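Umenari Food Learning Center
Gallery: The Fruit Counter

The Fruit Counter is the part of the Umenari Food Learning Center where fresh fruit is received, sorted, portioned and prepared for the table. This page follows the work of the counter through one season. It is intended for families, teachers and visiting groups who wish to know what takes place there before they arrive, and for past participants who have asked for the handling notes in written form.

The counter opened in its present room in March, following a move from the smaller kitchen on the ground floor. It now has 8 work places and serves up to 31 participants in a session, working in turns. Fruit is supplied through the Pundico market cooperative and, for cherries and other stone fruit, by the Triantafyllou orchard. All produce is bought whole and in small amounts, so that it may be used within the week.

Visitors may use the notes under each heading freely in classroom or household settings. We ask only that the Center be named as the source.

Receiving

Deliveries are accepted on Thursday morning. Each crate is opened on arrival, and soft or split fruit is set aside for cooking. Cherries are checked first, as they bruise under their own weight when piled deep. A shallow tray is preferred to a bowl. Strawberries follow, and citrus is left until last.

Participants who attend the early session are invited to help with this work. It is a good introduction to the differences between varieties, which are easier to learn by handling the fruit than by reading a chart.

Cherries, Strawberry and Mandarin

A mixed portion brings together fruits that differ in color, texture and firmness. Dark red cherries, some with their stems still attached, are grouped with two strawberries and peeled mandarin on a clear printed bag spread over the white countertop. The front piece of mandarin keeps its white strands of pith – these are edible, and the Center does not require that they be removed.

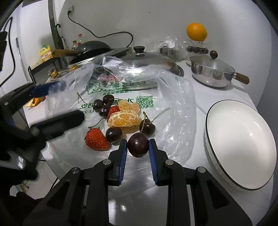 Washing

Cherries are rinsed in cold water with the stems on. A stem that has been pulled away leaves a small opening through which water enters, and the flesh near it softens within hours. Strawberries are washed in the same way and hulled afterward. Mandarins are rinsed before peeling, even though the peel will be discarded.

Fruit that will be eaten later in the day is kept unwashed in the refrigerator at 4 degrees Celsius and rinsed shortly before serving. Clean cotton towels are provided at every work place for drying.

Portioning

The standard serving at the counter was set together with teachers from the Flusen primary program. It combines one citrus fruit with a small handful of cherries or berries, according to the season. Younger children receive their cherries pitted and halved. Older participants learn to use the hand pitter, under supervision, and prepare their own.

Mandarins are divided by hand. The fruit is first opened into two halves, and the segments are then separated from the center outward. Where the segments cling together they may be served as a wedge, which holds its juice better than single pieces.

Clearing the Counter

Bags, nets and trays are sorted at the end of each session. Stems, peel and pits go to the compost bins in the courtyard. The countertop is wiped twice, first with warm soapy water and then with a clean damp cloth. Cherry juice should be wiped up promptly, particularly from the seams along the wall – a stain left overnight is difficult to lift.

Visiting the Counter

Group sessions last 35 minutes and may be reserved through the Center's front office. Aprons are provided. Participants with food allergies are asked to inform the office when booking, so that a separate work place can be prepared.

Fruit varies with the season and particular varieties cannot be guaranteed. Cherry sessions are offered only while the Triantafyllou orchard is picking; during the remainder of the year the same program is given with apples, pears and citrus.

Text and photographs: Umenari Food Learning Center. Schools in the Flusen program may reproduce this page for classroom use.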